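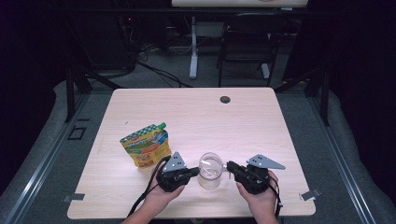
Both grippers coming in on the glass jar, with the pouch lying to its left.

Recording a two-hand jar task with the hand-held grippers

This page is for people who are new at the recording table and who will make demonstrations of the jar task. It is written by Veerle Stevens. I have tried to put down everything I explain by voice to new colleagues, so that you can read it at home before your first session. If you have already recorded the drawer task with us, you can skip the part about the cables and go directly to "The task in steps".

What you need

One glass jar, empty and clean
The clear domed lid
One food pouch with a screw cap (we use the yellow one with the green cap)
The pair of hand-held grippers, with both cables connected
The table, with nothing else on it
The Skivura recorder, started and showing two green lines on the screen, one for each gripper

The jar and the lid are kept in the box marked Coppens on the lower shelf. Please put them back in the same box. We had a week in October when there were three different lids in use, and we had to throw away a good part of the recordings from that week.

Before you start

Connect the left gripper first, then the right. The recorder gives the name "left" to the first gripper that it finds, and it does not ask you to confirm. If you connect them in the wrong order, all the data is mirrored and the replay looks very strange. You can repair this later in the Numton viewer, but it takes time.

Let each cable hang down in front of the table, between your body and the edge. Do not put a cable over the table top. A cable that lies on the wood will sooner or later push against the jar, and the jar falls. I also advise you to leave a good loop of cable beside your wrist, so the gripper can turn freely. When the loop is too short you will feel a small pull at the end of a movement, and this pull is visible in the recorded path.

Take off your watch and roll up long sleeves to the elbow.

Now hold both grippers above the table and open and close each one completely two times. The recorder uses this to find the range of the fingers. You will hear a short sound. If there is no sound, repeat the movement more slowly.

How to hold the grippers

Put your fingers around the body from below and keep the perforated plate on top free. It should not touch your arm or the other gripper. People with large hands sometimes move their thumb onto the plate without noticing, and then the position drifts a little during the session.

Hold them firmly but do not squeeze. After 60 episodes your hands will be tired in any case. Keep your wrists almost straight and turn from the forearm when you can. The robot arms cannot bend in all the ways a human wrist can bend, and a demonstration with a very bent wrist is refused by the Uveck checker when you upload it.

The task in steps

1. Place the objects. The jar stands upright near the middle of the table. The pouch lies flat on the left side, with the printed front up. The lid goes to the right of the jar. Do not try to put the objects on exactly the same spot every time. A difference of a hand's width from one episode to the next is good for the training.

2. Bring both grippers to the rest position, low and close to the near edge, with the fingers open. Say "start" or press the pedal.

3. Move both grippers toward the jar at the same time, one from each side. Close them softly on the glass until the jar does not turn any more. Shift it a little toward you, then open both.

4. Keep the left gripper next to the jar. With the right one, take the lid at its rim. Do not pinch the dome itself. It is thin plastic and it bends, and a bent lid will not sit correctly afterwards.

5. Lift the lid and turn it until it stands upright in the air beside the jar. Stop there for a short moment. We use this stop to divide the episode in two parts, so please do not forget it, even when you are already quick.

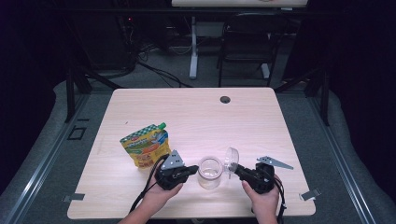

Step 5: the lid in the right gripper, held upright next to the jar.

6. Turn the lid flat above the opening and lower it. Let the left gripper hold the jar on its side while you do this. If the lid catches on one side, lift it and try again in the same episode. These corrections are useful and we want to keep them.

7. Open the right gripper, move it straight up, and then bring both back to the rest position. Press the pedal again.

For the second version of the task you do everything in the opposite direction: the episode begins with the lid on the jar, and you take it off, make the same stop, and put it down on the right side. The pouch stays where it is in both versions. It is on the table so that the robot learns to leave it alone, and you should not touch it with a gripper. If you touch it by accident, mark the episode as "contact" and continue.

Speed

Move at half the speed you would use with your bare hands. Most beginners are too fast in step 3 and too slow in step 6. It helps to breathe out while you lower the lid — a colleague taught me this and I still do it.

Try not to stop in the middle of a movement to think. If you do not know what comes next, finish the episode, mark it as bad, and look at the steps again. A bad episode costs us very little when it is marked.

What to mark as bad

The jar fell or left the table
The lid fell and you took it with your fingers
You changed your grip on a gripper during the episode
One of the two green lines became red, even for a moment
You talked with someone and looked away

How many to record

A full set is 500 good episodes, divided between all operators. The last set ended at 547, which is fine, the extra ones are used for testing. Nobody should record more than 60 in one session. Take a break halfway and put the grippers down on the foam, with the fingers open.

If the jar slips

Wipe the glass and the black fingers with a dry cloth. Fingerprints on the jar make it slippery, and clear glass is already difficult enough for the cameras. Do not use the alcohol spray on the lid, it makes the plastic cloudy.

At the end of the session

Stop the recorder before you disconnect anything. Wait until the upload bar is full, write your initials and the number of good episodes on the sheet beside the door, and hang up both cables without folding them.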